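# The Counter Years

What we picked, what we paid, what we'd pick again. Four kitchens in and around Hollis

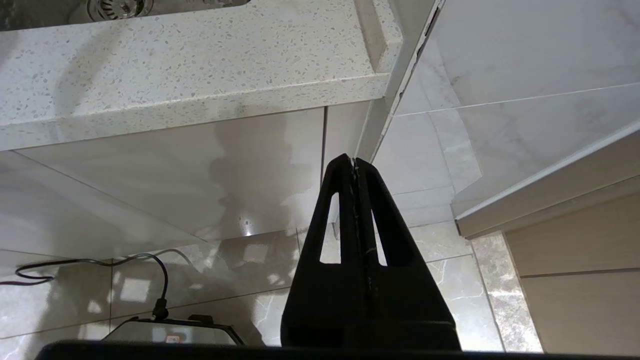 **Issue 94 | Home & Street | p. 20**

Ask anyone in Hollis when they redid the kitchen and they'll tell you the year, the contractor and the fight. The fight is always the counter. Cabinets you can paint. Floors you can put a rug on. But the counter sits there at elbow height every morning, asking if you were right.

Wendy Fothergill thinks she was wrong. Twice. First kitchen, 1990s, green laminate, hated it by spring. Second kitchen, butcher block, loved it, ruined it. Beet juice. A cast iron pan. "I was supposed to oil it," she says. "I oiled it once." She is now on speckled stone, and she says the speckles are the whole point. Crumbs vanish. Her sister calls this cheating.

Maybe. But speckle is back, and it's back in a big way out on the Penby road, where every other driveway had a slab truck in it over the summer. For ten years it was all veins. Big gray veins, like a map of some river. People wanted the look of marble without the worry of marble. Then everybody had it, and so did the dentist.

Kenneth Salazar cuts and fits slabs out of a shed behind the old feed store. Talks fast, eats lunch standing. His view is that folks shop for counters the wrong way up. They stand over a sample the size of a playing card under showroom lights, and nod. Then the real thing goes in under one kitchen window facing north and it's a different color altogether. Take the sample home, he says. Lean it on the wall. Leave it there a week. Spill something.

He's also got strong feelings about edges. Square edges chip, and kids' foreheads find them. Full round looks like 2003. He likes a small eased edge and he'll talk you into it if you let him. I let him. No regrets so far.

Money. Nobody likes this part so let's go quick. Amirhossein Alipour kept every receipt from his galley kitchen in a shoebox and laid them out on the floor for me. The stone wasn't what hurt. It was the extras. The sink cutout. The second trip becuase the wall wasn't square. A $400 charge for hauling off the old top, which he could have done himself with a neighbor and a truck, and he brings it up three times before I leave. His advice is to get the word "removal" in writing, with a number next to it.

Then there's Mawar Hidayat, who skipped stone altogether. Rents the upper half of a duplex on Skedell Street, can't change a thing, landlord won't budge. So she bought a rolling cart with a tile top at an estate sale and does all her cooking on that. Dough, dumplings, taxes. When she moves, it moves. Her actual counter holds the mail and a rice cooker. I've thought about that cart more than any slab I saw.

Some things I wrote down, no order:

- Overhang for stools. Ask before the slab is cut, not after.
- Seams. Find out where they go. Not by the sink, if you can help it.
- Vinegar is not a friend to every kind of stone. Look yours up.
- Backsplash last. Always last. I know you already bought the tile.
- Outlets. You want more then you think.

Mortimer Bellamy has the oldest counter of the bunch and the least to say about it. Zinc, put in by his father, dented from end to end. There's a ring where a coffee can sat for most of his childhood. He's had offers. A decorator from Plustau wanted the whole run of it for a restaurant bar and came back again with a better price. Mortimer made her a sandwich on it and sent her home.

"It's a counter," he told me. Then he wiped it down and asked if I wanted mustard.

Wendy, for the record, is already looking at paint chips for the cabinets. The contractor comes in October. The speckles stay, she says, and her sister can bring her own cutting board.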